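Garkumdale Criterium
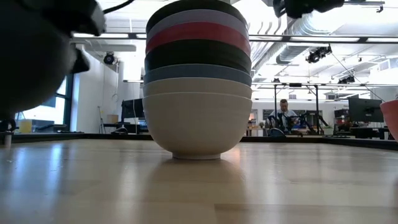
Nested bowls in cream, red, grey and other colours, stacked on a wooden tabletop.

The Garkumdale Criterium is a one-day bicycle race for amateur riders, held every July on closed roads in the small market town of Garkumdale. It is a circuit race, which means that the riders go round and round the same short loop through the streets, and anyone who finds a good spot by the railings will see them pass many times over in the course of an afternoon. For a good many families in the valley it is the only bicycle race they have ever watched, and they are very fond of it.

Origins

The race grew out of an evening ride put on by the Ekenell cycling club, whose members used to meet outside the old corn exchange and race one another to the river bridge and back. There was no prize and no proper finish line, only a chalk mark on the road that had usually been washed away by the following week. As more riders came along from neighbouring towns the club asked for the road to be closed to traffic, and after a fair amount of letter-writing the request was granted for a single afternoon. The first races were run in the opposite direction to today's, and older spectators will still tell you, at some length, that the racing was better that way round.

Course

The modern loop begins in the market square, drops gently down Mill Street, follows the river past the allotments and then climbs back into town by way of Chapel Rise. The climb is short but it comes round again very quickly, and most of the deciding moves are made there. The last bend, a tight left-hander beside the bakery, is paved with old setts, and riders who have been perfectly comfortable all day can find it a different matter altogether after a shower of rain. Straw bales are put out along the outside of the bend on the morning of the race.

The main event lasts 18 laps. A shorter race of 10 laps is held beforehand for riders in their first season, and children may ride a single lap at a gentle pace behind a lead bicycle, which many of them seem to regard as the real business of the day.

Teams and prizes

Riders may enter alone or as part of a team of up to five. The best known of the visiting teams is Skoter, which has long been admired for its patient way of riding, keeping well out of the wind until the closing laps and then moving up together on the river road. Ekenell riders tend to attack early instead, sometimes far too early, and the cheering on Chapel Rise is all the louder for it.

The winner of the main event receives the Butkienė Cup, a rather modest silver trophy with two handles, named after the clockmaker's shop that gave it and which stood for many years on the corner of the square. The cup is kept by the winner until December, when it goes back to the club to be polished and engraved. A separate prize, traditionally a fruit cake, is given to the rider who is first over the top of Chapel Rise at the halfway point, and there are those who would sooner have the cake.

Recent years

The field for the main event is now limited to about 12 teams, as the river road is narrow and becomes uncomfortable with any more. Individual entries are taken after the teams have been settled. The start was moved from late morning to early afternoon so that the market could pack up in peace, and this has suited nearly everybody, although the light along the river can be very bright in the riders' eyes by the final laps.

See also

Ekenell cycling club
Circuit racing
Chapel Rise, Garkumdale

This page was last edited on 2025-07-16.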